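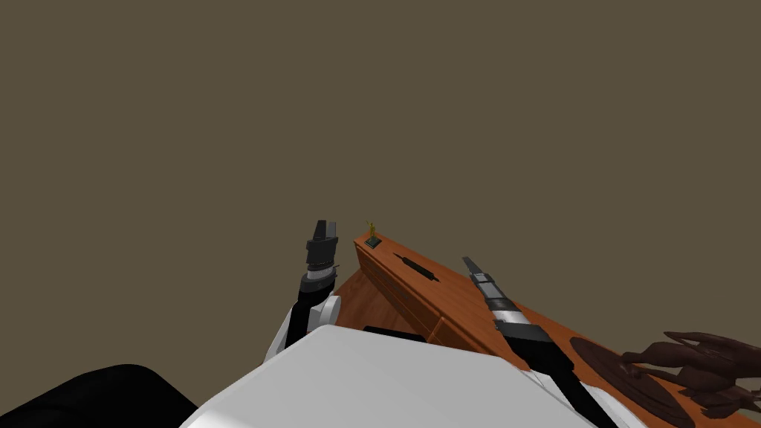
Page 2

**Sticking drawers, solid wood dresser, seasonal movement**

---

**tallowbend** wrote:

Continuing from the previous page. I pulled the second drawer from the top and measured it against the opening at the front, middle and back. The drawer side is the same height along its length. The opening is not. It closes up by a little over the thickness of a business card toward the back, on the right side only. The drawer runs free for the first half of its travel and binds after that.

House is in Workthorpe, unheated hallway, exterior wall. The dresser was bought used last September and ran fine all winter.

---

**kerf_and_mortise** wrote:

That is humidity. Solid wood takes on moisture from late spring onward and swells across the grain. Drawer sides are the usual place to see it because they were fitted close to begin with. Plane the top edge of the sides until it clears and move on. I would take off two light passes, test, and repeat.

---

**Rónán Conneely** wrote:

I disagree with planing at this stage. He measured the drawer side as uniform. If the sides had swollen enough to bind, they would bind over the full travel, and they would bind on both sides. A one-sided restriction at the rear points to the case.

Check these before removing any wood:

1. Level the case front to back and side to side. Old floors against an exterior wall often drop.
2. Measure both diagonals of the drawer opening.
3. Look at the right runner near the back for a raised screw, a split, or a lump of old wax.

If the diagonals differ, the case is racked and planing the drawer fits it to a crooked opening. When the case is later moved to a flat floor, the drawer will be loose.

---

**kerf_and_mortise** wrote:

Racking doesn't wait until June to show up. It ran fine all winter on the same floor. The one thing that changed is the weather.

---

**Rónán Conneely** wrote:

A case can be slightly racked all winter and have just enough clearance to hide it. Swelling then uses up the clearance at the tightest point first. Both causes can be present. The order of repair still matters, and leveling is reversible.

---

**ostrava_mill** wrote:

Get a hygrometer before arguing about it. I keep a Novard on top of mine. In my hallway the reading goes from 35 percent in winter to 70 in summer, and I can tell you which drawer will stick from the number. Cost me less than a block plane.

Also, what is the drawer side made of? Plywood sides barely move in height. If they are plywood, kerf's explanation is out.

---

**tallowbend** wrote:

Sides are solid, some pale softwood. Bottoms are thin panel, sliding in a groove. No maker's mark. The previous owner called it a Cardoso, but I can't find that anywhere on it.

Results from Rónán's list:

- Side to side: level.
- Front to back: drops toward the wall at the right rear corner.
- Diagonals: I can't get a tape in cleanly. Using two sticks clamped together, the second is longer than the first by a visible amount.
- Runner: one screw head slightly proud near the back.

---

**Rónán Conneely** wrote:

Sink the screw first. Then shim the right rear corner until the stick reads the same on both diagonals, and leave it loaded for a few days. Use hardwood or plastic shims. Softwood offcuts compress under a full dresser.

---

**marl_pit** wrote:

Question on loading. Mine is a long low one with stacked drawers, and the middle of the case sags when the top row is full. Does shimming the corners help there or do I need a center foot?

---

**ostrava_mill** wrote:

Center foot. Cut it to just touch the underside with the case empty. If you force it up, the middle drawers will bind at the top instead.

---

**kerf_and_mortise** wrote:

Fine, the proud screw I accept. But I have fitted drawers for a living, in a shop in Prindside, and close to 800 of them came back to me for nothing but summer swelling. I would still expect him to be back here when it gets muggy. At that point: plane, then seal the bare edges. Most factory drawers are finished on the front only, and the raw sides take up moisture faster than anything else in the piece.

Paraffin on the runners, no oil. Oil gums up and holds grit.

---

**Rónán Conneely** wrote:

No objection to any of that. Sealing is worth doing in a dry month so you aren't fitting to a swollen drawer. Shellac is adequate.

---

**tallowbend** wrote:

Update, 2019-06-13. Screw sunk, two plastic shims under the right rear corner, diagonals now equal as near as the sticks can tell. The drawer closes fully with one hand. There is still light drag over the last inch on the right. I waxed the runners with a candle and have not planed anything.

Hygrometer is on order.

---

**kerf_and_mortise** wrote:

The last inch is swelling. Post the reading when the meter arrives.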